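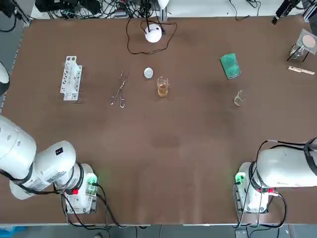
The big brown table, with the test tube rack on the left and the tongs next to it.

So I finally made a start on the lab stuff! If you read my last post you'll know that Shabnam Hayat is handing her after-school science club over to me, and that my whole experience with test tubes is from ninth grade (I broke two). She sent me a list, I lost the list, she sent it again.

First up, the rack. I always pictured those little wooden stands, but the white ones with rows of round holes are what I keep seeing now, and I like them a lot. Lots of places to poke a tube through, and they look so tidy with nothing in them - I'm sure that won't last once the kids get going.

Then tongs. I had no idea there were so many kinds! I like the thin ones with two finger loops, because you hold them just like scissors and my hands already know what to do. Junaid Sandhu says the long jaws take practice and told me to pick up dried beans with them for an evening. I've done 20 so far and dropped most of them under the fridge.

Still to sort out: labels, a drying spot by the sink, and goggles that fit small faces. Amna Rana has a box of old ones in her garage, so I'm driving over to dig through it this week. If you've got a goggle brand you love, leave me a comment!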